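Planning the Equipment Budget for Our Hand-Held Gripper Project
Final report, revised Nov 20, 2021
Team Ham: Hae-won Tak, Anum Talpur, Nhung Đinh, Ji-hoon Wang

1. Where we started

When we joined the project in May we thought the budget would be the boring part. We were wrong! Deciding what to buy taught us more about grippers than any of the reading did, because every line on the sheet made us argue over what we really needed the tool to do.

Our goal was a set of hand-held grippers for recording small everyday tasks: picking up, holding, turning and putting down light objects. The department gave us a ceiling of $1706 for the whole thing, spare parts included.

2. Buy or build

We compared three routes. The first was a finished gripper from Stasis, which looked wonderful and would have eaten the entire budget for a single unit. The second was the Onine kit, sold as loose parts with a decent manual. The third was drawing and printing everything ourselves, which Ji-hoon was very keen on (he still is).

We went with the kit. Printing our own links would have been cheaper on paper, but the shared printer was booked solid and we had no way to put a price on the weeks of waiting. With the kit, Nhung had the first gripper together in an afternoon.

3. What we left out the first time

Our first sheet had five lines: linkage parts, bushings, finger pads, camera and fasteners. It had no line at all for the objects we wanted to pick up. Brushes, spoons, caps and pens cost very little each, but they add up quickly, and we kept borrowing from our own desks until Anum made it a proper item.

We had also treated finger pads as something you buy once. They are a consumable! The contact face does the work, so we moved pads out of "hardware" and into "supplies" and put in an order for five spare pairs from Hiltico. Shipping was the painful bit, and we should have combined that order with the fasteners.

Thin objects changed our thinking too. A mug or a box is forgiving, and a narrow stem needs the two pads to meet evenly along the seam. If we were doing the sheet again, we would price a softer pad material from day one and test it on the thinnest thing we own.

4. Advice for the next team

Ask Oanh Lưu in the lab office about delivery times before you fix your schedule. Keep the sheet in one shared file, with a column for who ordered what. Leave some money unspent until your first full week of picking, when the surprises show up. Ours went on pads and on a second box of screws, and we were so glad it was there.

Next term we want to price a wider set of small grooming and kitchen items, and Hae-won is already collecting quotes for the pads.
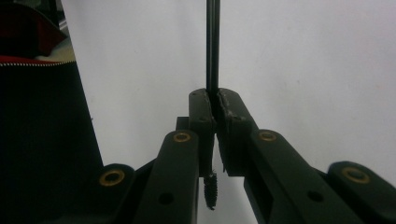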